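**Unit 4 handout: Good practice at the hand-held gripper station**
Course lead: Caroline Bakilana. Station supervisor: Dennis Kaijage.

These notes accompany the August laboratory sessions and replace the Stetent sheet issued to the previous group. Students are expected to have read them before their first booking.

## 4.1 Scope

The rules apply to all recording of demonstrations with hand-held grippers at the Nusatbridge laboratory. They do not cover work with powered arms, which is treated in Unit 6. Where the laboratory's general safety rules are stricter than this handout, the general rules apply.

## 4.2 Before recording

1. Inspect both grippers and their cables. A gripper with damaged insulation is to be tagged and returned to the supervisor.
2. Route each cable along the wrist and away from the objects. It must not cross the working area.
3. Wear plain, close-fitting sleeves. Remove rings and watches.
4. Enter the task name and operator number in the Kirui log. Entries made after the session are not accepted.

## 4.3 Arranging the objects

Tall objects deserve particular care. A utensil stand or an upright handle can hide smaller items behind it, and it is easily knocked when the grippers approach from the side. Place such objects toward the middle of the board and keep low items within reach of either hand.

Kitchen tasks often use polished metal, as with the steel cup, whisk and strainer on the white board at this station. Bright reflections are acceptable provided that the edges of each object can still be made out. If they cannot, adjust the lighting – do not cover or paint the object. 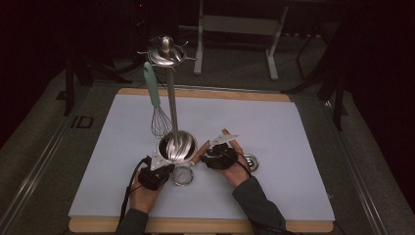 ## 4.4 During recording

- Begin and end each demonstration with both grippers held still over the board.
- Move at an even pace. Speed is not assessed.
- If an object falls, stop and mark the attempt as failed. Failed attempts are kept.
- Only the operator may reach over the board while recording is in progress.

Each student submits 200 demonstrations for assessment. Failed attempts do not count toward this number, but must be included in the submission.

## 4.5 Review and storage

A second student reviews every submission against Sections 4.2 to 4.4. Last term's review, carried out by Hamisi Ndung'u, returned 83 of 700 demonstrations, mostly for missing log entries.

Files are to be copied to the Vamwood archive before the operator leaves the laboratory. Questions about access should be addressed to Demetrius Wojcik, Room 269.

**Reading for the next session:** Unit 5, Sections 5.1 and 5.2.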